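Monday, October

Rink log, Prillton. Junior draft weekend prep and the attendance sheet.

In at 8.15. Amna Sethi already had the spreadsheet open and was on the phone to Plastley about their list. They still haven't confirmed which of their overage players they are releasing, so the order for the second round stays in pencil. I've left the old version on the shared drive with "OLD" in the name. Please don't edit that one.

Attendance

Finished going through the turnstile counts for the last two home games. The gate read 2,432 for the Plastley game and 1,928 for the midweek one. The second figure looked low to me, so I checked it against the ticket scans and they agree. The side door was shut all night, so no missing people there. Both numbers have gone to Ghazala Afridi for the league return. She wants them split by adult and junior this time. I can do it for the Plastley game straight away, but for the midweek one the junior tickets were sold under the adult code until the first interval, so it will need doing by hand from the till roll. Till roll is in the blue folder.

Draft list

We have 3 picks in the first two rounds, counting the one that came over in the Batista trade. Went over the short list again with Amna. Where we stand:

Goalkeeper first if either of our top two is still there. We disagree on which. Amna prefers the taller one and points to the away games last winter, when he was facing a lot of shots behind a tired defence. I still have the other lad ahead on rebounds. We watched the same period twice and wrote down different things, so I've asked for the second camera angle from Clivetti before we argue about it again.

Left-side defence second. There are plenty of them this year and I'd be happy with any of the first five on our sheet. Skating marks have been redone using the timed laps from the September camp. Two players moved up and one dropped a long way. Check the dropped one - the time was taken on the second day after the ice had been badly cut up, and the others in his group were slow as well.

Third pick, open. I'd take a centre who can win faceoffs and not worry about size. Amna says trade it. Ghazala says the Batista office has already rung once to ask if they can have it back for a later pick and cash towards travel. I'd want to see that in writing before it goes any further.

Scoring sheets

Tried the new form for the practice game. It is better than the old one for line changes, worse for penalties. The penalty box on the form is too narrow to write the offence and the time together, and I ended up putting times in the margin. Plus/minus was out by 2 at the end and it took me most of lunch to find the reason: I had marked a power-play goal as even strength. Corrected in red. Suggest we shade the power-play column so it can't be missed.

Shot chart came out well. Left circle is where most of our chances come from, same as last month. Very little from the point. The coaches know this, but it's useful to have it on paper.

Equipment

Skate sharpener is pulling to one side again. Measured a pair after sharpening and the inside edge was high on both blades. Dressed the wheel, reset the holder and ran a spare pair through: better, still not level. No match skates to go on it until it has been looked at. The Clivetti engineer is due after 2 pm tomorrow and will want the last service sheet, which I can't find. Amna, did you have it?

Clock in the away bench still loses time against the main board. Swapped the cable, no change.

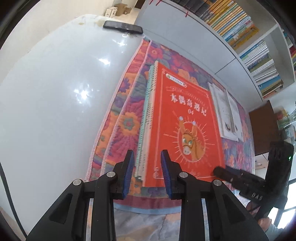

For tomorrow

Ring Plastley before ten and get a yes or no on the overage players.
Split the midweek gate for Ghazala from the till roll.
Chase the second camera angle.
Redraw the penalty box on the scoring form, wide enough for two entries per line.
Find the service sheet for the sharpener.
Ask the Batista office for their offer by email.

Left at 5.40. Draft room is booked from nine on both days, and the table plan is pinned up by the kettle. We are next to Plastley again. Bring the long extension lead, the one in the draft room doesn't reach the back wall.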